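Odska outdoor patrol robot: is the rental kit good enough for a gate road?

Posted in Robots and Automation, Prasville Community Help
Tagged: outdoor robots, rental, curbs

Sumathi Rajan

Hello to all. I look after the grounds office of a residential campus in Prasville, and we are thinking to rent the Odska patrol kit from Varma. The price they gave us is 1365 per month, with a minimum of 3 months, and setup is charged separately. The robot should drive from the gatehouse along the entrance road, go by the fence, and come back to its charger. It must do this in the early morning and again after 9 p.m.

My worry is the road. It is wide and it bends, the painted line is faded, and there are trees on both sides. The salesperson told me that the kit follows a recorded map and does not need the line. I would like to hear from people who have used it on such a road. Also, does it keep enough distance from a curb when there is only dirt and thin grass behind it?
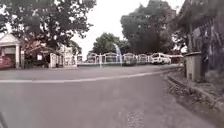
Satish Nambiar

We rented the same kit last October for a warehouse yard, so I can answer a part of this. What the salesperson told you about the line is correct. Ours had no paint at all and it kept its route well. The curb distance is one setting for the complete route, and the value from the factory was too small for us. Please ask Varma to make it larger before they record the map, as changing it later means a new recording, and they charged us for this.

Trees were more difficult. After the gardeners cut the branches, the robot stopped two times at the same bend and waited for a person to confirm. Support answered in 36 hours, which I find slow for a paid service. If you have much greenery, ask in writing how many new recordings are included in the rent.

For night work, I have no experience. We used it only by day.

Pranumia

too expensive. we bought a used one for 2000 and it is fine, but you need somebody who can change the battery

Sumathi Rajan

Thank you both. I did not know that the curb setting comes before the recording, and I will write to Varma about it. A used one is not possible for us, because our office must have a service contract.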